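Wanted: skeptical readers for a town history

The Abella Local History Group is rewriting its guide to how the town was founded and how it became the county seat. The current version repeats stories we can't find a source for. We doubt the founding date, and we doubt the tale about the courthouse bell even more.
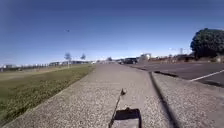
Photo: Jayson Catacutan

We need five people to check old claims against deeds, minutes and newspapers. There are 64 boxes to get through. "Everyone knows it" won't count as a source, and neither will a plaque.

The work is unpaid, two evenings a month starting in March. If you mainly want your family in the book, this probably isn't for you.

Write to Nighat Mengal, Box 2979, Abella, and name one local story you don't believe.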